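Left wrist view in sim: can't judge depth when teleoperating toward a drawer
Posted in Teleoperation and demonstrations

stillwater_88
I'm recording demonstrations in a simulated kitchen for a class project. Two-arm robot, parallel grippers, driven with a pair of hand controllers. The task is to bring the left gripper to the drawer and get it lined up before closing the fingers.

From the overview camera I do fine. Once I switch to the left wrist view I lose track of how far away anything is. The floor area between the fingers renders almost black with no texture, so I have nothing to go by. I stop short, or I push the finger into the rim and the episode is ruined. Last Friday I threw out 20 episodes in one sitting.

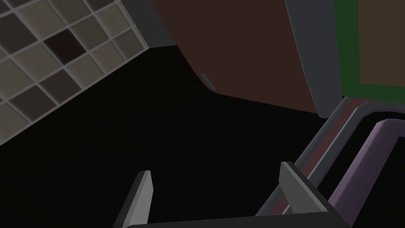
Left wrist view, fingers open, tiles at upper left and the purple bar at lower right.

I've already turned the controller scaling down. Is there a trick to reading this view, or should I stop using it and record everything from the overview? The policy gets both cameras at training time, if that matters.

Kendley
Just turn the lights up. Most sims have an ambient setting. Dark floor is always a pain.

Posted by stillwater_88
I tried that. The walls washed out and the floor stayed nearly the same. I also don't want my new episodes to look different from the ones I already have.
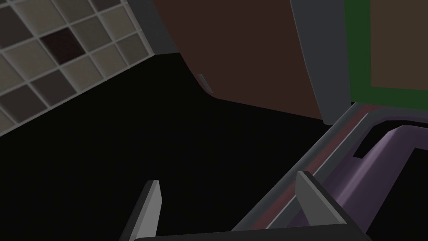
Kanchan Tiwari

Keep the wrist view, but don't try to read distance off the dark area. Use edges that cross behind the fingers. In your second view the long grey edge of the tray runs diagonally up toward the right, and the right finger overlaps the front of it. That gives you something to watch. As you move in slowly, look at how fast the edge slides past the fingertip. When a small hand motion gives a large shift on screen, you are close and should slow down.

The overlap alone doesn't tell you that you have contact. It only says the finger is nearer to the camera than the rim is. I made that mistake for most of October and had a lot of demos where the gripper closed on air.

What I do now:

Line up from the overview first, with the fingers open, and stop well short of the drawer.

Switch to the wrist view and move along one axis only. If your software can lock axes, lock the other two. If it can't, rest your elbow on the desk.

Move sideways a little and back before the final approach. Near things shift more than far ones. The tile wall and the brown panel will hardly move compared with the tray.

Don't leave that sideways check in every episode, though. The policy copies it. I practice it until I know the distance, reset, and record a clean approach.

On the rim collisions – look at whether your sim logs contact force. Ours does, and I drop any episode with a spike before the fingers are supposed to close. Out of 200 demos I kept most of them, and the trained policy stopped bumping the drawer front. I would not go to 2000 before training something. Train on the small set, watch where it fails, then record more of that part.

Also leave the lighting alone. You were right about that. If you do want to vary it, vary it on purpose across the whole set.

Gautam
Agree with most of the above. One addition: check the delay between your controller and the rendered view. I had 3 frames of lag on an old laptop and thought my depth sense was bad. I kept overshooting because I was reacting to where the gripper used to be. Closing the second camera window while recording fixed it on my machine. The camera was still saved to disk.

stillwater_88
Thanks. Locking the axes helped the most so far. I'll check the lag tonight.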